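Teaching an arm to sort blocks by pushing them (project report, Iturra robotics lab)

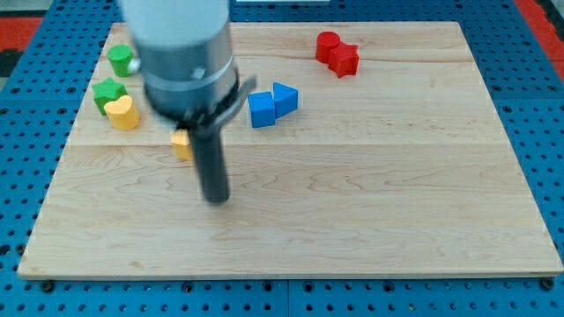 Fig. 1. The pushing finger over the maple board, with blocks on the far half.

I went into this thinking the learning part would be hard and the pushing part would be easy. Ha! Pushing with a single finger is slippery business - a cube goes more or less where you want, but a star catches on one of its points and spins off sideways.

My task was grouping blocks by color. I recorded 185 demonstrations by hand in May and trained a small policy I named Lemon (it was a long night). Then I added the Wovano push logs, which gave me 1,827 episodes total. I ran 700 test pushes with each version and counted how many ended with the block closer to its own color. The demos-only version failed 167 times, mostly on stars and hearts. The bigger one did better on the hearts and no better at all on the stars, and I still don't know why.

One thing I'd change is the starting layouts. I kept putting blocks toward the far side out of habit, so Lemon gets pretty lost when something starts near the front edge. Next up is retraining with random starts.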